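Home About Classes Timetable Teacher Training Fees Contact

We use cookies to keep you logged in and to measure site traffic. Accept / Manage settings

About Zitcombe Breath and Posture School

Zitcombe teaches seated breathing practice, postural alignment and supported relaxation to adults. The school operates from one practice hall and one smaller consulting room. It isn't affiliated with any lineage, and no prior experience of yoga or meditation is assumed.

The school was founded by Viorica Enache, who remains its director and teaches the foundation course. Iker Gallardo is responsible for the alignment stream. Mariama Dogbe runs the relaxation classes and supervises trainees.

Method

Instruction follows a fixed sequence. Students first learn to sit without strain, using a bolster, folded blanket or chair according to hip range. Breath work is introduced in the second week and is limited at first to lengthening the exhalation through the nose. Breath retention isn't taught at foundation level. Standing postures are held for between five and eight breaths and are entered on the teacher's count.

Hands-on correction is given only where a student has consented in writing on the enrolment form. Consent can be withdrawn at any point in a class by telling the teacher.

Enrolment

New students complete a health questionnaire before the first class. Those who are pregnant, have had recent surgery or are being treated for a heart or respiratory condition should also provide a note from their doctor. The foundation course costs $500 and is paid in full on enrolment. A deposit of $100 holds a place in the alignment stream.

Each class runs for 55 minutes. The door is closed at the starting time and late arrivals are asked to wait for the next session.
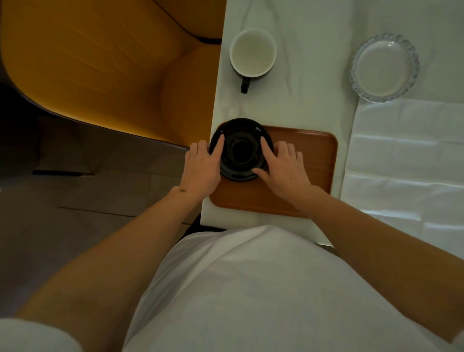 Trainee teachers complete the foundation course, the alignment stream and a period of supervised assisting before they are assessed. Assessment consists of a taught class, a written paper on contraindications and an interview with the director. The next intake closes on 27th September. The school is shut for the second half of December and fees are adjusted accordingly.

Comments

Yhon Carhuamaca
Does the foundation course count toward the alignment stream if it was done a few years ago?

Zitcombe Admin
Yes, provided your enrolment record is on file. You will need to fill out a new health questionnaire.

Yeison Bedoya
Did the foundation course on a chair the whole way through on account of my knees. Good clear teaching. Parking is tight in the evenings.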